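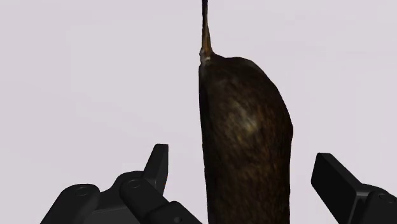 Dark brown, thin at the stem, wide at the shoulder.

Quick one tonight, bread is in the oven and I have 13 minutes.

So I finally planted gourds. Late, I know. Kamol said April and I said sure and then April went by - anyway they're in. Two hills along the back fence, where the beans did nothing last year. Soaked the seeds overnight, nicked the edges with a nail file. Lost one to slugs allready.

Wichai's are up to his knee. He starts his inside, under the kitchen window, very smug. He says water deep, every few days, and stop fussing. I fuss.

Plan is to dry them in the shed over the winter. My grandmother did this, had a whole row hanging up, and you'd hear the seeds rattle when the door banged. She used them for scoops mostly. One held buttons. I'd like one for buttons.

Still need: twine, the taller trellis (almost 10 feet, if I can get it home in the car), something for the slugs that won't bother the dog. Beer traps? Tell me in the comments if they work becuase I've heard both.

Timer. More when there are flowers.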